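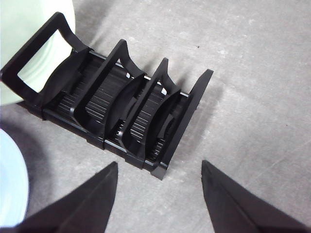

A black dish rack with upright dividers.

My kids spent most of March making paper boats, and I have come around to the view that parents should stop finishing crafts for them. My son Unai is 8. His first boat leaned over and sank in the tub. I wanted to refold it and kept my hands in my lap.

He made another one, then a whole fleet. We went through a pack of 200 sheets. A kit would have given him one good boat and a box to throw out.

Printables have their place on a rainy afternoon - I still use them. But the crooked boats are the ones he keeps on his windowsill, and he won't let me dust there.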